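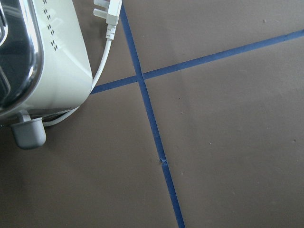
## Cahier d'atelier - projet étudiant « manipulation d'objets ménagers », vendredi

**Rédaction :** Menaka Uddin
**Relecture :** Chaminda Kumarasinghe

Objet de la séance : abaissement du levier du grille-pain par le bras, à partir de la caméra de poignet. Le repère du plan de travail reste la croix de ruban bleu, dont les branches sont obliques dans cette vue. Le levier gris est entièrement visible à l'extrémité de l'appareil. Fiche débranchée, conformément à la consigne de l'atelier.

Points relevés :

- Le dessus métallique produit des reflets très contrastés. Le module de segmentation Atden les confond avec les fentes ; le seuil sera revu par M. Kumarasinghe.
- Le ruban est déchiré sur la longue bande, nettement sous le croisement. À remplacer avant le prochain étalonnage - en conservant le même tracé.
- Le cordon blanc contourne l'extrémité de l'appareil, près du levier. La trajectoire d'approche devra en tenir compte.

Le groupe a effectué 40 essais en simulation, dont 3 interrompus par dépassement de l'effort admissible. Le jeu de données de la classe compte désormais 1 214 vues annotées. Les essais sur le bras réel sont reportés à la prochaine séance, la pince Brulico étant en révision.

Reste à faire : réduire la vitesse d'approche de 10 % et reprendre le calcul du point de contact sur le levier. Question ouverte - faut-il fixer l'appareil au plateau pendant l'appui ? Avis de M. Kumarasinghe attendu avant la démonstration de juillet.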